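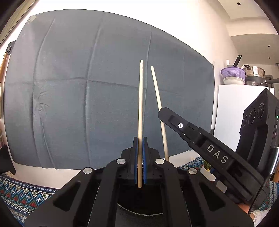
I run the after-school club at a small library in Drolstead, and in March we're taking 17 kids (ages 8 to 11, plus a few parents) to the open day at Odari. It's one of those robotics places where visitors get to try the hand-held grippers themselves instead of just watching through a window. I went to the grown-up preview evening last month and loved it! They had you pick up a wooden chopstick between two blue textured pads and hold it upright, with a second gripper working right next to yours, and it was so much harder than I expected. I was all thumbs. My trouble is that the preview was a handful of adults with plenty of time, and I'll have a whole crowd of wiggly kids. We get one hour at the demo tables, starting at 10. Has anybody taken a group to something like this? Do I split them up? Do I prep them beforehand, or will that spoil it? And are the grippers too big for little hands? The email I got back only said "all ages welcome," so that's not much help.

**drolstead_bookcart**

---

Oh, you'll have a great time! I took my scout group to the Odari open day last year and they're still talking about it (one of them asked for a gripper for her birthday, good luck to her mom). Definitely split them up. We had 11 kids and even that was too many around one table, the ones in back couldn't see a thing and started playing tag by the coat rack. What worked was pairs. One kid on each gripper, and they have to do something together, like one holds the chopstick up and the other one tries to take it without dropping it. They figure out really fast that they have to talk to each other. "Open! No, open! Wait!" It gets loud.

As for size, the grippers are kind of chunky. My smaller ones used both hands and the staff were fine with that. Kids got tired arms after a few minutes, so short turns are better anyway. We did two minutes each with somebody's phone timer going and it kept the complaining down.

For prep, we just did chopsticks and kitchen tongs on the club room table the week before. Move dry pasta from one bowl to another, then try to stand a pencil up with the tongs. It didn't spoil anything. If anything they walked in thinking they were experts, and then the first chopstick hit the table and there was a lot of yelling.

A few other things I wish I'd known:

- Eat before you go. There's no snack bar and they don't want food near the demo tables.
- Tie back long hair and leave the big floppy sleeves at home. One of mine kept getting her cuff in the way.
- Watch the cables! Tell the kids before they go in, and then tell them again at the door.
- Ask for the short talk FIRST. We had it at the end and half of them were lying on the floor by then.

Have fun and come back and tell us how it went!

**mamabear_cisneros**

---

cant you just call them? parking is bad btw, use the lot behind the Dasosdale building and walk over

**tk_1353**

---

I've helped at the door at a couple of these, so a little from the other side. Please do call ahead with your final number, even if it's only off by one or two. With 17 I'd make two groups and swap at the half hour. While one bunch is on the grippers, the other can do the talk or the walk-around, and most places will set that up for you if they know a week in advance. If you just show up they'll do their best, but you'll probably end up with everybody at one table like the poster above.

I'd also have the kids think up one question each and write it on a card. They freeze when somebody says "any questions?" but they're fine reading off a card. The good ones I remember were "what's the hardest thing to pick up?" and "did you ever break one?" The person at the table usually has a long story for the second.

One thing I'd do differently from the scout leader is skip the timer. Let each pair go until they've had three tries. Some kids get it on the first go and want to pass it along, and some need to fumble for a while, and a beeping phone makes the fumblers feel rushed. You do need an adult keeping count, so put your parents to work!

And bring the paperwork. There was a photo permission form the last time I helped, one for each child, and we had a family stuck in the lobby for over 8 minutes filling theirs out on somebody's knee.

**quietporch**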